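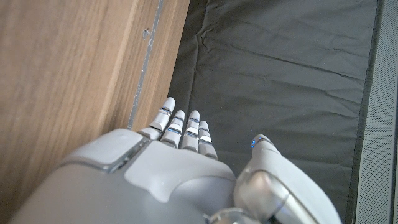

Wrist view of one hand, fingers open and nearly straight.

4.2 Recording your first batch

I'm Behrouz Hassanpour, and I wrote this part after recording 158 episodes for Prakiveck, so expect some opinions!

1. Start the Stokeck recorder and check the wrist views first. You want the fingers and thumb in view before you touch anything else.

2. Open both hands fully and hold for a moment. I do this at the top of every episode (it makes trimming so much easier later).

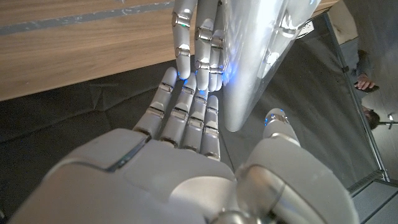
Wrist view with the fingers of both hands close together.

Caution: go slow when the fingertips get this close. If they bump, stop and home both arms.

3. Switch to the head view and set out your objects inside the tape outline. Move them a little between episodes, and turn them too, or the policy just learns one spot on the table. 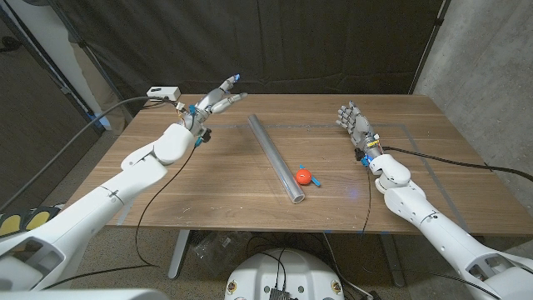
4. Press Record, do the task once at an easy pace, then press Stop. Fumbled it? Tag the episode "retry" and keep going.

5. Aim for 100 good episodes before you train. My first try had way too few, and the arms mostly hovered.

Note: keep cables clear of the elbows.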